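Brorkov lab teaches its arm to find clear glass
14 shares | 2 comments

Glass is hard for a robot to pick up because cameras tend to look straight through it. The manipulation group at Brorkov has been working on that since May, and on Thursday Dong-geon Jang gave the rest of the Piremmont office a first look at the results.

The method, called Dritbridge, does not try to build a full 3D model of the beaker. It looks for the rim and the spout, which usually catch some light, and works out the rest from those two features. A small camera at the wrist takes over for the last part of the approach, when the arm itself can block the view from higher up. 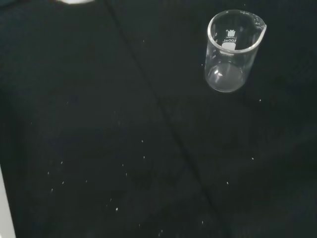 The 100 mL beaker on the dark mat, from the wrist camera.

Training used 2,000 short recordings of a person guiding the arm by hand. Jang's group then ran 324 test pickups with the beaker moved to a new spot each time. The arm got a secure grip in almost 2 out of 3. The older depth-based method, tested the same way, did much worse on dark cloth and slightly better on white paper.
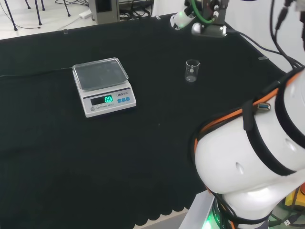 The next task is weighing. The arm has to pick up the beaker, set it on the scale's tray and let go without tipping it. Jang said letting go is the weak point at the moment, as the fingers sometimes drag the glass a little when they open. His group is trying a slower release and a small upward move before the hand backs away.

The recordings will go to the Pakzad team next, who want to try the same method on plastic cups. A written report with the full test results will follow once the weighing trials are finished. Questions about the setup can go to Jang directly.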